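Notes on the Grolisdale recut

2020-06-18

I watched the streaming cut of Grolisdale again this week, all 6 episodes, with the original broadcast recordings running on a second screen. The point was to find out what had been removed. Entertainment sites have been repeating that the new version is "completely reworked" since the trailer came out, and most of them quote each other.

Method first, then the differences.
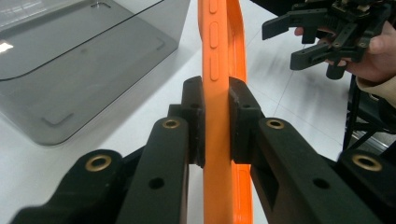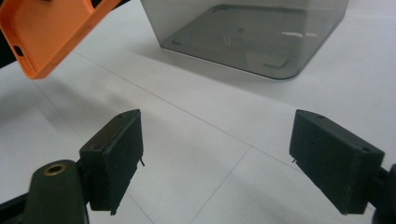
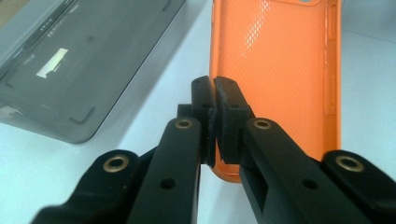

How I compared them

I lined both versions up at the first frame after the title card and noted the time code at every point where they drifted apart. The broadcast version has ad breaks, so I cut those out before starting. I did not count differences shorter than one second. Those are mostly fades, and the two masters handle fades in different ways.

The finished log has 1457 lines. Most are dull. A shot holds a little longer, a door closes a little sooner, and the versions meet again at the next scene.

What is gone

The complete broadcast version is 975 seconds longer than the streaming one. More than half of that comes out of episodes two and three, which were always the slow ones. The subplot about the radio station has lost its first two scenes, so the manager now shows up in episode three with no introduction. Anyone seeing the show for the first time will assume they missed something.

The hospital corridor conversation in episode four is intact. Several sites reported it as cut. I checked it twice and it matches the broadcast line for line. My guess is that the early press copy was missing it and that the reports were never corrected.

The closing song in episode five has been replaced. The original was the slow Mahama track that played over the drive home. The new one is an instrumental piece with no on-screen credit that I could find. This looks like a music rights matter and I doubt there is more to it than that, although the fan boards have a longer theory involving the falling-out after the awards show. I have seen no evidence for it.

What is new

Very little. There is one added shot of the harbor in episode one, and the last scene of episode six has a different reading of the final line. It is flatter and, to my ear, better. The color is cooler all the way through. The night scenes are easier to follow, but the faces in the kitchen scenes have gone a bit gray.

The sound mix has changed too. Dialogue sits higher and the wind is almost absent. I have no good way to measure that from a compressed stream, so I left it out of the log.

The statement

Gunora, the production company, posted a short note saying the recut "reflects the pace the series was meant to have." Clilard, which streams it, has the old description on its page and still lists the old running times. As of this morning those were wrong for every episode except the first.

A petition asking for the broadcast version to be offered next to the new one had 2585 signatures when I last looked. I signed it. I do not think the recut is bad, but both versions should be available, and storage is cheap.

Still to do

I have not compared the subtitles. Two lines in episode three seem to have been rewritten, and I want to check the other languages before saying so with any confidence. The disc release is listed for July - if it carries the broadcast masters, I will redo the time codes from that and replace the log.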